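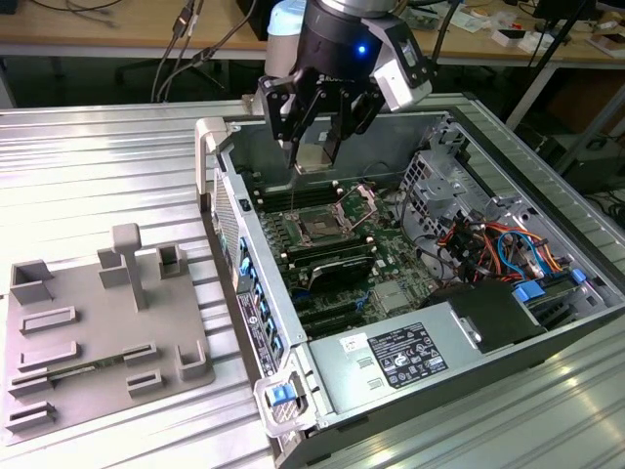 The Dorkbridge Public Library will open a computer repair desk at its Tavcombe branch in November, the library announced on 2022-10-01. Residents may bring in one machine per visit, and labor will be free of charge. Staff will accept desktop computers, including tower cases that must be laid on their side with the panel off to reach the motherboard and the CPU socket. Laptops will be taken by appointment only.

The desk will operate two evenings a week, with sessions limited to 90 minutes. "Many households keep a computer that needs only a small repair," said Shih-chieh Yeh, branch manager. Parts must be paid for by the owner.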